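Zaswood Community Boards > Newcomers and Settlement > Conversation circle moving?

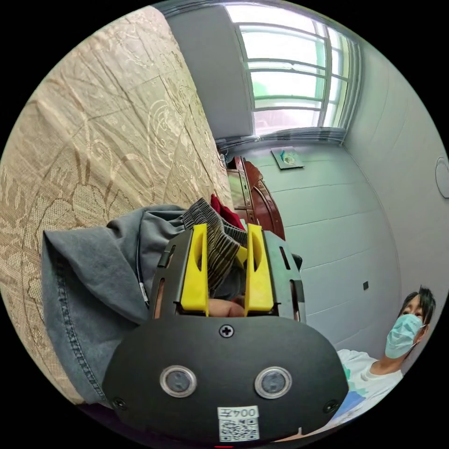 kettle_on
So the Tuesday-ish English circle (it has never been held on the same night twice running) is leaving the library and going to the old council offices in Orkham from October. I've been going as a helper for 6 years and found out from a sticky note on the urn. Anyone know more?

grernton_gaz
Library wants the room back for "flexible programming". The bus out to Orkham is the 47, which is flexible too.

marisol.p
I came here from Guimarães speaking textbook English and not understanding one word anyone said at the servo. That circle got me my first job. Half the people in it now don't drive. Last bus back leaves at ten past eight and the circle finishes at eight, if Theo stops talking.

TheoOwusu
Theophilus Owusu here, I run the thing. I do stop talking, Marisol, usually when they turn the lights off. The sticky note was me and I'm sorry, I meant to ring everyone. The Orkham room is free, has a proper kitchen and holds 74. The library room holds whoever gets there before the chess club.

kettle_on
Fair enough on the kitchen. But what's the use of 74 chairs if people can't get home from them?

bluegum_deb
Going to be unpopular. I think the move's good. There are plenty of new families on the Orkham side who've been catching that same bus the other way for 2 years and I don't remember a thread about it.

grernton_gaz
They'd have posted but they were still waiting at the stop.

marisol.p
Deb, OK, I didn't know that. Could it swap, one week there and one week here?

TheoOwusu
I asked. The library will only do a whole term or nothing. I could start at half five though, and finish by seven.

bluegum_deb
Half five is no good for anyone on day shift at the cannery. Six?

kettle_on
Six works. I've got room for three in the Corolla if they don't mind dog hair.

TheoOwusu
Six it is, first session anyway. Will put up a new sticky note.

grernton_gaz
Which urn?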